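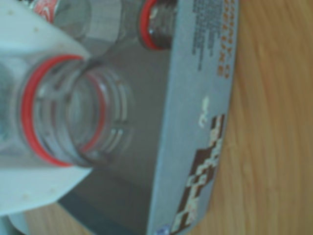
Ashley Marsden

プラメルゲート試用ギャラリー：透明ボトル編

お待たせしました! 前回の紙箱編のあとに「ペットボトルはどうなの?」というメールをたくさんいただいたので、今回はまるごとボトルの回です。試しているのはDrelmontのグリッパーキット「Plamelgate」。うちのアームに付けっぱなしにして、暇さえあればなにかしらつかませています(仕事しろと言われそう)。

ギャラリーなので軽く眺めてもらえればいいんですが、ボトルについては書きたいことがたまっていて、写真のあとの文章がだいぶ長くなりました。買おうか迷っている人は後半の設定の話と値段の話だけでもどうぞ。

写真のひとこと
横向きの透明ボトルを白いグリッパーで。キャップなし、首に赤いリングが残ったタイプです。私はこの赤いリングがすごく好きで、透明な胴と違って、どこに口があるのか目で追えるんですよね。木の天板と灰色の箱の組み合わせも、地味だけど気に入っています。

さて、つかみ心地の話

まずPlamelgateの指について。幅のある平たい形で、細い指のグリッパーに慣れているとちょっと大げさに見えます。私も箱から出したときは「しゃもじ?」と思いました。でも丸いものを横からはさむときは、この広さがありがたいんです。多少位置がずれていても胴のどこかには当たってくれるので、ぴったり真ん中を狙わなくて済む。紙箱編では幅が邪魔で隣の箱を押してしまう場面が多かったから、得意不得意がはっきりしているなあと思います。

つかむ力は付属ソフトのHollisで決めます。スライダーがひとつあるだけの画面で、最初は頼りなかったけれど、いまはこれくらい単純でいいかなという気持ち。初期値の80のままだと、薄いボトルは胴がぺこっとへこみました。へこむと音がするし、離した瞬間に形が戻ろうとしてコロンと逃げるんですよ! あれは何度見てもびっくりします。少しずつ下げていって、薄手のボトルには低め、炭酸用のしっかりしたボトルには初期値のまま、と使い分けるところに落ち着きました。

透明なものはカメラが苦手、というのはよく聞く話で、うちでもそのとおりでした。Hollisの自動検出は紙箱なら気持ちよく枠を出してくれるのに、透明ボトルになると急に黙ります。胴を透かして後ろの色が見えてしまうからでしょうね。試しに明るい色の板を敷いたり、黒い布を敷いたり、照明を横に動かしたり、いろいろやりました。黒い布はそこそこ効きます。ただ布はグリッパーの先で引っかけてずれるので、片付けが面倒でやめてしまいました。

それで最後は、ボトルの首まわりを手がかりにする設定にしたんです。Hollisには「色のある部分を基準にする」という項目があって、赤を選んで、そこから胴の側へずらした場所をつかみに行かせる。ずらす量はミリで入れます。私は4ではじめて、首の太いところに当たってガチッと止まり、あわてて大きくしました。説明書には初期の推奨値が載っていないので、最初からたっぷり取っておくのがおすすめです。

リングが赤くないボトルもありますよね。白いのとか、青いのとか。青は問題なし。白はだめでした。指の白と混ざるみたいで、自分の指に向かって腕を動かそうとするんです。かわいいけど、かわいいで済まない。黒い指のバージョンも出してほしいとDrelmontに要望を送ってあります。返事は丁寧でしたが、出るとは書いてありませんでした。

回数の記録

Gevbyの作業場に置かせてもらっている間に、横向きのボトルだけで200回やりました。そのうち一発でつかんで目的の場所に置けたのが113回。少ない! と思った人、私も集計した晩は同じ気持ちでした。ただこの数字には、力の設定を探っていた時期も、照明を動かして遊んでいた時期も全部入っています。設定が決まってからの分を分けて数えておけばよかったんですが、ノートに線を引き忘れました。次回はちゃんと引きます。

失敗のしかたで目立ったのは、ボトルが並んでいるときの巻きこみです。一本を取りに行って、幅広の指が隣のボトルを押してしまう。押されたほうは転がるので、次に取りに行く場所が変わってしまうんですね。ボトル同士の間を空けて置けば済むんだけれど、それを人間がやるなら人間が運べばいいじゃない、という話になるわけで。ここは指の幅とのつきあいなので、細い指の別売りセットが出たら真っ先に試したいです。

それから、立っているボトルより寝ているボトルのほうがずっと楽でした。立てた状態だと軽くて、指が触れただけで倒れます。倒れたら倒れたで、寝ているボトルとして取り直せばいい、と割り切って動作を組んだら気が楽になりました。Ataahua McPheeさんには「それ、最初から倒しておけば?」と言われて、まあ、そうなんですけど。

取り付けと手入れ

キットの中身は本体、指、ケーブル、六角レンチ、薄い説明書です。レンチがちゃんと入っているのはうれしい。取り付け板の穴はうちのアームにそのまま合いましたが、ケーブルが短めで、手首を大きくひねる動作だと突っ張ります。私は延長を挟んで、面ファスナーで腕に留めました。見た目はよくないです。

指の白いところは汚れが目立ちます。アルコールは説明書で止められているので、固くしぼった布で拭くだけ。それで十分落ちるし、表面がべたつく感じもありません。指先のねじは、使っているうちに少しゆるみました。週のはじめに締め直す習慣にしたら気にならなくなったけれど、長く回しっぱなしにする人は見ておいてください。

音は静かなほう。隣の部屋で電話していても平気でした。閉じ切ったときに小さくカチッと鳴るのが、私は好きです(終わったな、とわかるので)。

値段と、どんな人向きか

借り物の試用機なので、自分で払うとしたらという目で見ています。指の替えが単品で買えるのは大きな長所で、ここがセット売りだけのメーカーも多いから、ちょっと感動しました。反対に、Hollisの更新が一年目の終わりから有料になるのは、趣味で使う人にはつらいかな。更新しなくても動きはするそうです。

箱や缶みたいに輪郭がはっきりしたものを扱うなら、買ってすぐ楽しめると思います。透明ボトルが主役の人は、設定をいじる時間も込みで考えてください。私はそのいじる時間が好きなほうなので、文句を言いながらもずいぶん楽しみました! 教室で使いたいという相談もいただいていますが、力を下げ忘れるとボトルが飛ぶので、最初は大人がスライダーを触るのがいいと思います。

いただいた質問から少しだけ。キャップ付きでもつかめますか、というのは、胴をつかむ分にはほとんど変わりませんでした。キャップの色を基準にできるので検出はむしろ楽です。ラベルを残したままのほうがいいか、というのもよく聞かれますが、柄のあるラベルなら残しておくほうがおすすめ。水が入ったボトルは、重さより中身の揺れが厄介で、まだきちんと試せていません。

次のギャラリーは布ものの予定です。軍手、ふきん、靴下。靴下は片方ずつしかないのがたくさんあるので、材料には困りません。つかませてほしいものがあったら、コメント欄に書いておいてくださいね。

更新：7/6/18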